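Chapter 4
What a Cup of Coffee Costs

Before you start: you need Chapter 3 (fixed and variable costs). If you skipped it, go back. Ten minutes, tops.

Words to watch for: unit cost, overhead, margin, break-even, shrinkage.

Most people who open a small cafe can tell you the price of beans. Fewer can tell you what the cup costs. Or the lid. We start there, with the packaging, and work outward. 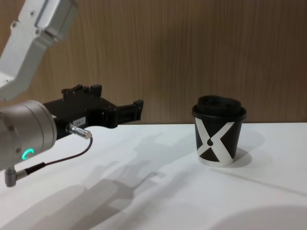
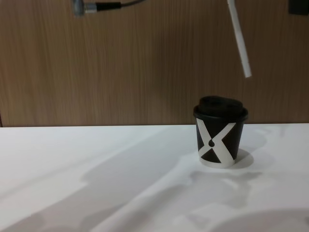
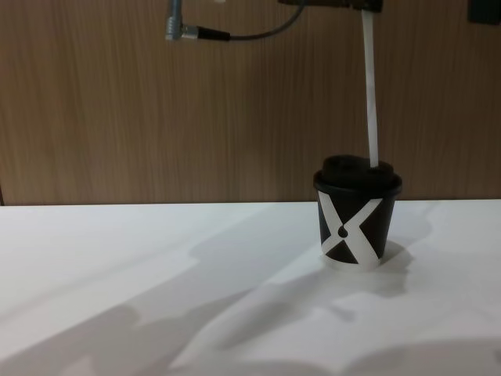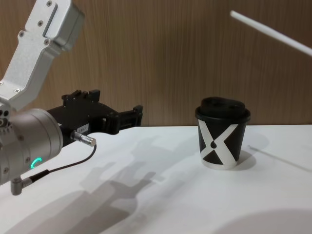 Black paper cup on a white tabletop, all four views.

4.1 The small stuff adds up

Take Riko, a two-room coffee shop in Dedton. Owner, Glykeria Panagiotou. Opened in February with a borrowed espresso machine and a notebook. She wrote down milk, beans, rent, wages. Cups went under "misc." So did napkins, stirrers, sugar, the sleeve of lids that got dropped behind the fridge.

Misc. turned out to be her third biggest line. Bigger than electricity.

A cup is a variable cost. Sell one more drink to go, use one more cup. Sell none, use none. Easy. But it is bought in cases, and a case of 500 has to be paid for up front, whether you use it this week or in two months. So the cost is variable and the payment is lumpy. Students mix these up every year. Cost is when you use it. Cash is when you pay.

Keep two columns. Always.

4.2 Building a unit cost

Unit cost = everything that goes out the door with one sale. For a to-go drink that means:

coffee
milk, if any
cup
lid
straw, if it's an iced drink
sugar and napkin (guess high)

Labor is left out for now. We add it in 4.5, and it changes the picture a lot.

Say the full set of packaging for a drink comes to 25 cents. Does not sound like much. Riko sold 1,393 drinks to go in its first full month. Do the multiplication yourself before reading on – it is a bit under $350. Panagiotou had budgeted a hundred.

Note that the answer changes if half your customers sit down and drink from a mug. A mug has its own costs (washing, breakage, people walking off with it) but they behave differently. More on mugs in 4.4.

4.3 Shrinkage

Shrinkage is stock you paid for and did not sell. Crushed cups, wrong lids, a drink made twice becuase the order was misheard. Staff coffee too, unless you record it seperately.

How much is normal? Depends who you ask. Howard Entwistle, who supplied paper goods to cafes for most of his working life, told his customers to allow about 2 percent on cups and more on lids. Lids stick together. People grab a pair and leave the extra on the counter.

Thanasis Stefanou, the bookkeeper at Tsoukalas bakery, does it another way. Count the cases at the start of the month, add what you bought, count again at the end. Take away drinks sold. Whatever is left over is shrinkage. No guessing. Slower, though, and somebody has to do the counting on a night when everyone wants to go home.

Either method is fine for the exercises. Say which one you used and show your work.

Next: mugs, dishwashing, and why a free refill is never quite free.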